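Section 4. Setting Up the Prekach Water Softener for First Use

Wednesday, January 3, 2024
By Régis Chauvin

Read this section through once before you open the salt. The tank must already be standing level and connected to the bypass valve as described in Section 3.
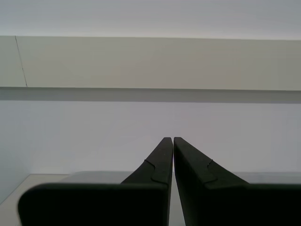

Check that the bypass valve is in the BYPASS position and that the drain hose reaches the floor drain without kinks.

1. Lift the lid of the brine tank and take out the packing foam and the parts bag.
2. Pour in 12 quarts of clean water. You only do this once. After the first cycle the unit fills itself.
3. Add 80 pounds of salt pellets. Do not use rock salt.
4. Plug in the power supply. The display shows the time of day, flashing.
5. Press SET, then use the arrow keys to enter the correct time. Press SET again.
6. Enter the hardness of your water. If you are on a private well, have a sample tested first.
7. Turn the bypass valve slowly to SERVICE. Stop halfway and wait until the sound of running water dies down, then open it fully.
8. Hold REGEN until the motor starts.

CAUTION: Opening the valve too fast can push resin into the house pipes.

NOTE: The Rikanora control head beeps twice at the end of the first cycle. If it shows code 673, the drain line is blocked. Clear the hose and repeat step 8.

Run a cold tap near the unit until the water is clear. Slight discoloration on the first day is normal and does no harm, but hold off on laundry until it has gone.

The reserve is set to 300 gallons at the factory. To change it, see Section 6.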